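Giving up the second phone

I carried two phones for most of the time I worked at Inusport. One was mine and the other belonged to the company, and by the end I couldn't have told you which one was buzzing. I handed the work phone back in July and asked to be reached by email or on the office line.

My manager didn't mind much. A couple of customers did. One of them left 2 messages with the front desk on the first Thursday, both about an invoice that wasn't due yet.
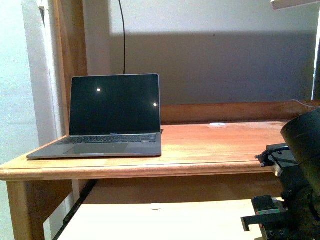
Leandro Aranda
Sales rep, part-time blogger

The evenings changed first. I used to answer things at dinner and call it being helpful. Now the laptop gets shut down at six and I go out for a walk or cook something slow – beans, mostly. I still reach for my left pocket when I hear a ringtone on the bus.

Before I gave it back I checked the inbox on the phone. It had about 3000 unread messages in it, and 442 of them were from a group chat for a trade show we skipped. I read the last few and deleted the rest.

I have missed one thing so far. Visitación Soler moved a meeting to the morning and I showed up after lunch. She had already sent me the notes, so I read those in the parking lot and drove home.

Next I want to sort out the email on my own phone. I haven't decided whether to take it off completely or just turn off the alerts.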